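Reality couples and my lost weekend

6 March 2022

So I gave up my whole Sunday to Salehi, the dating show my sister has been on about since June, and I have opinions. Eleven episodes! I'd planned on two and a load of washing.

The couple everyone talks about is Mahsa Najafi and Babak Taheri, and I get it, they're gorgeous, but did anybody buy that proposal? He looked at the host more than he looked at her. My favourite is still Nima Zamani, who got sent home in week three for telling the truth about his ex. Robbed.

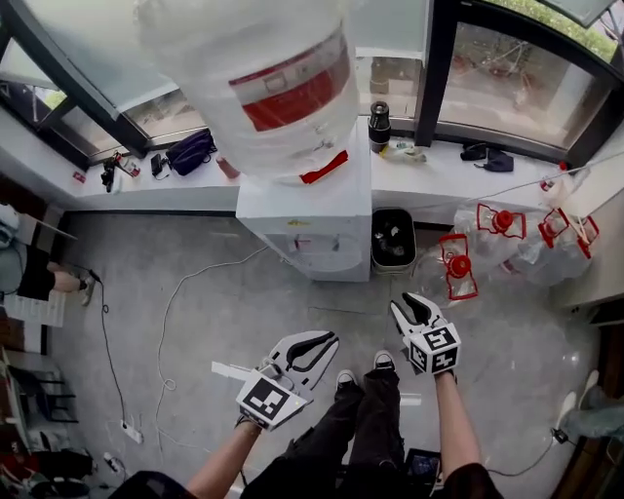 Water jug held up above the dispenser.

Now the gossip. Mahsa and Babak have stopped following each other, and her last post (923 comments when I went to bed) was a plate of pasta with two forks. Two! My sister reckons the second one belongs to Davoud Tabrizi from the first season, and she's been right before — she called the Plikovach breakup weeks early, to be fair to her.

I'm not so sure. Davoud was meant to be filming in another city, and about 20 people under the post said the tablecloth was from her mum's place. Yes, I read them all. No, I'm not proud of it.

The reunion goes up next week and I've got dibs on the good end of the couch. If Nima turns up with that terrible moustache I'm voting for him anyway, whatever colour it is by then.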